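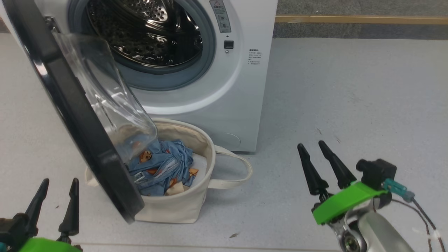 Photo: Vasylyna Derkach / Bundari

Print this page | E-mail this page
Reading time: 2 minutes

3. Loading and Unloading

This section covers front-loading machines in the Bundari laundry rooms. For detergent and program choice, see the next section.

Before loading

1. Set the bag or basket on the floor directly in front of the machine. Leave enough space for the door to swing fully open.
2. Open the door all the way and look inside the drum. Check the folds of the gray rubber gasket for socks, coins and hair ties.
3. Empty all pockets. Close zippers and fasten clips or buckles. Turn printed clothing inside out.
4. Load items one at a time and keep them loose. Large and small pieces can go in together.

Note: Do not pack the drum to the top. Leave a hand's width above the load.

Closing the door

5. Push any fabric clear of the gasket, then press the door shut until it clicks.
6. Turn the knob to select a program.
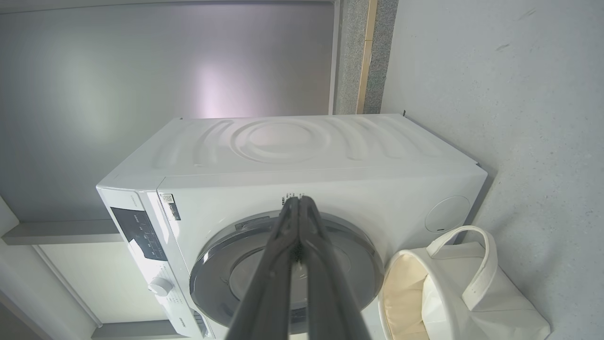
Fig. 2. Door closed. The program knob is on the control strip, below the dark display panel.

CAUTION: Do not pull on the door while a program is running. Wait for the lock to release - some 2 minutes after the end of the cycle.

Unloading

7. Place the bag under the door opening with its handles spread to the sides.
8. Pull the laundry forward into the bag. Do not hang the bag from the door or lean on the door.
9. Turn the drum once by hand and check for small items left at the back.
10. Wipe the gasket and the inside of the glass with a dry cloth. Leave the door open to air the drum.

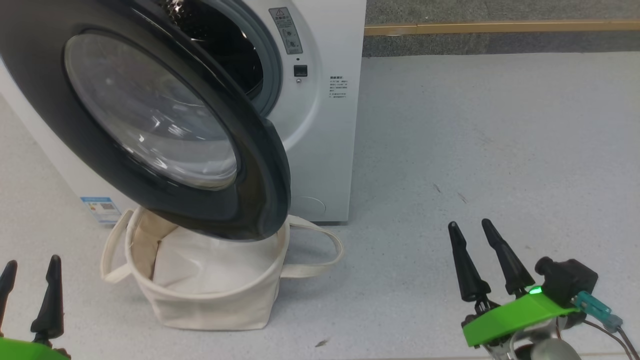
Fig. 3. Canvas bag in front of the machine, door open.

Note: The round cover low on the front panel is for filter access. Keep it closed during loading and unloading. Filter cleaning is described in the maintenance section.

To report a door that will not open, call extension 1507 and ask for Obed Tsikata.

Section last revised Apr 18, 2019

This site uses cookies. By continuing to browse, you agree to their use. Accept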